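Cómo resolver la caída de bloques al soltar en la simulación de Bustari

Actualizado el 13 de noviembre

El fallo aparece en la tarea de apilado con la escena de mesa. El brazo toma un bloque, lo levanta bien y, al pasar sobre la zona de destino, lo suelta antes de tiempo. En el registro sale el error 305 (contacto perdido) y el episodio se marca como fallido. Lo comunicó Ronja Haugen después de una tanda de 500 episodios en el servidor de Granström.

El origen está en el paso de tiempo. Bustari calcula los contactos de los dedos con un paso de 5 ms, y el controlador de la pinza trabaja con otro. Si no coinciden, la fuerza de cierre cae a cero durante un instante y el bloque resbala. En un brazo real esto sería una caída de carga, así que no conviene pasar al equipo físico una política entrenada con este error.

Antes de empezar

- Cierre todas las sesiones abiertas de Bustari.
- Haga una copia de la carpeta de configuración.
- Compruebe que tiene permiso de escritura en el proyecto. En las cuentas de Zesthorpe viene desactivado.

Paso 1. Confirmar el fallo

Abra el registro del último episodio y busque el código 305. Si el bloque se cae y el código no aparece, el problema es otro - casi siempre la fricción de los dedos - y esta guía no le servirá.

Paso 2. Igualar los pasos de tiempo

En el archivo de la escena, localice el valor del paso de física. Copie ese mismo valor en el archivo del controlador de la pinza. Guarde los dos archivos y no cambie nada más por ahora.

Paso 3. Activar la retención de fuerza

En las opciones de la pinza, marque "mantener fuerza de cierre". La casilla existe desde la versión de mayo. En versiones anteriores hay que añadir la línea a mano al final del archivo del controlador.

Paso 4. Reiniciar la escena y revisar la posición de partida

Cargue la escena de nuevo, en pausa. La pinza debe quedar en alto sobre la mesa, con los dedos abiertos y sin nada entre ellos, y los cuatro bloques deben estar abajo. Si algún bloque arranca pegado a un dedo, vuelva a cargar.
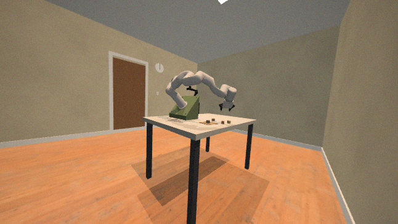
Paso 5. Repetir la prueba

Lance 20 episodios con la misma semilla que falló y revise los registros. El código 305 no debe salir en ninguno. Si sale aunque sea una vez, vuelva al paso 2 y mire si el archivo del controlador se ha guardado en otra carpeta.

Si el fallo continúa

Envíe el registro completo y los dos archivos de configuración a Parveen Dissanayake, del equipo de Ustia. Indique la versión de Bustari y la semilla usada.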